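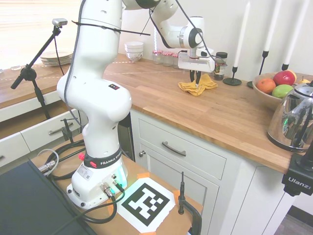
Best way to wipe down a butcher-block counter that has stuff living on it?

Posted by Totbridge in Kitchen & Cleaning, 2,860 views

My counter is light brown wood, planks glued side by side, and you can see the seams. I keep a lot on it: plates and bowls, a few small jars, a fruit bowl, the kettle, some tall candles. Right now I push a yellow cloth around everything and call it done. The wood is getting dull, and it feels a little sticky near the jars. Do I have to clear the whole thing every time? And is a damp cloth bad for the seams? It was last oiled in November.

Varen

Damp is fine, soaking is not. Wring the cloth out hard, use a drop of dish soap in warm water, and wipe along the planks so you don't drag crumbs across the seams. Go over it again with plain water and then dry it with a towel. Don't let water stand under the kettle.

You don't need to clear it daily. I do one half at a time: slide everything to the left, clean the right, then swap. Every 2 weeks I take it all off and do the back by the wall, where jars leave rings. For the sticky patch, put on a little baking soda paste, wait a few minutes, and rub gently. Wipe the bottoms of the jars too or it will come right back.

If it looks dull once it's dry, it needs oil. Use food-grade mineral oil, leave it on for some 12 hours, and buff off what's left. Move the candles first. If you have wax drips, let them harden and lift them with a plastic scraper.

Contreras

Vinegar. I use it on everything.

Funonar

I'd skip the vinegar on oiled wood, it made mine look flat. Agree with Varen on the rest. I also moved my plates into a cabinet and wiping down is a lot quicker now. Wash the cloth often, a sour one just spreads the smell.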